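3. Data Collection

3.1 Task family and workspace

The examples used in this study come from a single family of tabletop tasks that we group under the name "potting." Each task involves some combination of an artificial flower, a small pot, loose soil, and a hand tool. We chose this family for two practical reasons. The objects are cheap and easy to replace, and they differ sharply in how they respond to contact. A rigid pot can be treated as a fixed shape once it has been located. A flower spray cannot, and soil changes form each time it is touched.

All recording took place at the Pruloddale site on pale tables set against a plain wall. Operators guided the arm by teleoperation, using the Tusex control station, and were free to repeat a motion if they judged that the first attempt was poor. Repeated motions were kept in the recording and labeled afterward. We did not ask operators to follow a fixed path between objects. A written instruction was read aloud at the start of each episode, and the operator decided how to carry it out.

The set contains over 2000 episodes. Operators worked in shifts of four episodes, after which the objects were moved to new starting positions taken from a printed layout sheet. The tabletop was wiped only between shifts. Crumbs and small marks therefore build up in the recordings, and we consider this a useful property of the data. A policy trained only on clean surfaces tended, in our early trials, to treat dark specks as graspable parts.

Flower sprays were the most difficult objects to annotate. The parts that matter for grasping are thin, run close together, and are often the same color. A large bloom and leaf attract the eye, and also the attention maps of the network, while the stems offer the better place to grip. Annotators were told to mark the bloom, the leaf, and the stem cluster as separate regions, and to mark side sprigs only when they stood clear of the main stems. The wrist view gives a close look at this structure. 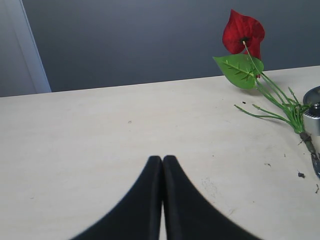
3.2 Wrist camera recording

The wrist camera moves with the gripper, and its view is both the most informative and the least reliable of our inputs. When the fingers are near a target, small changes in position produce large changes in the image. When the arm moves quickly, or when something comes very close to the lens, much of the detail is lost. Earlier work in our group removed such images with a sharpness filter before training. For the present set we stopped doing so.

The decision followed a review of the filtered material by Prys Parry in October. The filter had removed long runs of images from periods of close contact, and the remaining episodes jumped from one clear view to the next. A policy trained on them had few examples of what the wrist camera reports during these periods, and it often paused when its view became blurred. We now keep every image and attach a quality score between zero and one. The score is passed to the policy as an additional input.

Figure 4 shows an image that the earlier filter would have removed. Little can be read from the large pale area, yet the position of the gripper and the silver bar remain usable. 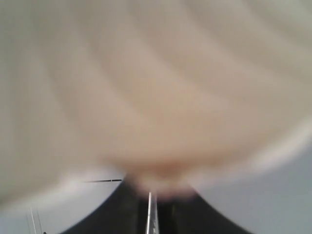
Figure 4. Wrist camera image with heavy blur, retained in the training set.

Annotators were instructed not to guess at the identity of a blurred object from a single image. They could consult the images before and after it, and if the object could be followed through the sequence, its label was carried across. Otherwise the region was marked "unresolved" and left out of the object loss, though the image itself still contributed to the action loss. Two annotators labeled 300 randomly selected images independently, and they agreed on the "unresolved" mark in 79 percent of cases. Most disagreements concerned the edges of the blurred region. We did not attempt to settle these by a third vote.

Labels were entered in Aseck, an in-house tool that displays the wrist view and the fixed view side by side on a shared timeline. Annotators reported that the shared timeline was the feature they relied on most, particularly for deciding when contact had begun.

3.3 Fixed camera recording

A fixed camera records the workspace from a short distance. Its view changes little in sharpness during an episode, and it shows how the objects stand in relation to each other and to the arm. It has a different weakness. The arm is large compared with the objects, and its upper link and elbow housing hide part of the table in many positions. We left the camera where it was and recorded these blocked views as they occurred, since a second fixed camera would not be present in the intended setting.

The fixed view is also our main source for labels involving more than one object. In the view below, the PiPER arm reaches in over the table, with a white pot of dark soil beneath the upper link, a metal spoon extending down from the gripper, and red blooms rising above it. Annotators assigned each of these its own region and recorded its relation to the gripper as "held," "near," or "apart." Where a single view did not settle the relation, they consulted the wrist recording for the same moment.

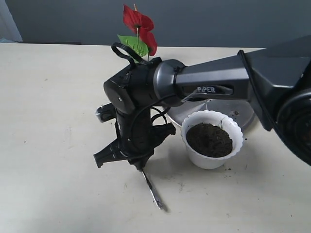 3.4 Episode selection and splits

Episodes were divided into training and test portions by layout sheet, so that no starting arrangement appears in both. Failed episodes were retained in the training portion with a failure label and the time at which the operator judged the attempt to have failed. Episodes that ended early through a loss of connection to the control station were discarded.

The test portion was held by the Ene group, which took no part in recording or annotation, and was released to the authors only after the training settings had been fixed. Results on this portion are reported separately for flower, soil, and tool instructions in Section 5.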